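Lợi Kiều
Sep 16, 2018

Thread on what six months with a picking arm has meant on our floor. I run second shift in kitting at Curkasum. We pack parts kits for shops that fix pumps and gearboxes. I get asked about this a lot, so I'm writing it down in one place.

Before March, kitting was all hands. You stood at a bin, picked what the sheet said, put it in a tray, slid the tray down. Up to 200 trays a shift on a good line. Your wrists knew it by the end of the week.

The company brought in Bandotent to set up the cell. They are a small integrator, and they were straight with us about what the arm would do and what it wouldn't. Management was slower to be straight about hours.

What we were told at the first meeting: no layoffs, two picking jobs moved to other work, everyone on the shift trained on the cell. What happened: no layoffs, three picking jobs moved, and five of us trained. The rest are still waiting on a date.

I was one of the five. The training was 5 days. Two of those were safety and how to stop the thing. One was the pendant. The last two were bin picking, and that's where most of the trouble is.

People think the arm is the hard part. The arm goes where it's sent. Picking a part out of a bin when the parts are lying any which way is the hard part. A person does it without looking. The cell has to work out which piece is on top, which way it's turned, and whether the fingers will fit next to it.

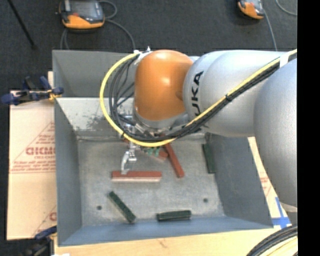

Gripper down at a red block in the gray bin. Six blocks in there, three red and three green, no two lying quite the same way.

A part flat in the middle of the bin is easy. Parts up against a wall are the ones I get called for. The fingers need room on both sides, and a wall doesn't give it to them. When it can't find a grip it tries a few times, then stops and turns on the light, and I walk over.

I log those stops. In the first full month I had 1,724 of them across both shifts. Last month it was 305. Most of the drop came from the operators figuring out how to load a bin so parts don't end up against the sides. It was on the job sheet by the second month, with no name on it. It should have had Vũ's. He worked it out.

Vũ picked by hand for longer than anyone on our shift. He was against the cell and said so in the meeting. Now he does the bin setup and he's better at it than the people who sold it to us. He is still against it, for the record. He says the job is easier on his back and duller for his head.

I think he's right on both. My wrists are fine now. I used to talk to the person next to me for eight hours. Now the next person is across the aisle, and we both watch screens.

Pay. The five of us got a new job title and a raise, which took until the summer to show up. The three who moved went to receiving at the same rate, but receiving starts two hours earlier. One of them has a kid to drop off at school. That's a real change even if the hourly number is the same. It wasn't in the slides.

The cables took some getting used to too. You learn to watch the loop by the wrist when you run a new path. If it looks like it's going to snag, slow it down and walk the move through by hand. Don't trust that it was fine yesterday on a different part.

Things I'd ask for if your plant is getting one of these. Ask who gets trained and get the dates in writing. Ask what shift the moved jobs will be on. Ask who answers the call when the cell stops at night. For the first two months that was me, on a phone number in another time zone.

Also ask to have a picker in the room when they test the bins. Bandotent did that for the second cell and setup went a lot quicker.

The second cell is for the Cimitz kits, which are smaller parts and more of them. It starts once the guarding is signed off. I'm told two more people get trained with it. I've asked for the names and the week. Will add to this thread when I have them.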